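# Robot Arm FAQ (from the Pumstead kitchen crew)

I run the dish room at Lillby's Pumstead site, and I get asked about the arm constantly, so I finally wrote some of it down!

**Is it taking my shifts?**

No. Everybody kept their hours when it started in May. What changed is the mix: less clearing trays, more prep and counter time (which I like, my back likes it too).

**What does it practice on?**

Mostly toy stuff and sponges on a red tray by the sink.

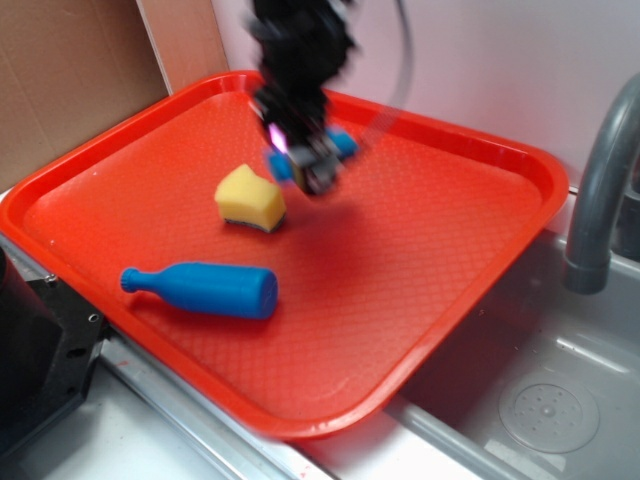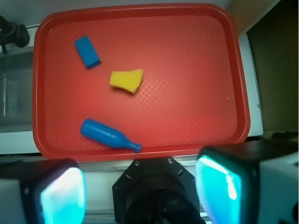 *Page last changed: Sep 27, 2026*

**Do I need training?**

Yep, the Marciniak course, 8 hours, paid. You learn how to stop it, restart it and log a drop. I was nervous and it went fine.

**Can I reach in while it's moving?**

Please don't. Hit stop first, every time, even if it's just a sponge!

**Who do I tell if it's slowing us down?**

Me, or write it in the Mollness log. We had 166 notes in there last I looked, and I read them all. The later start on weekend mornings came straight from one of those.

**Will there be a second one?**

Not decided. I'll post here when I hear.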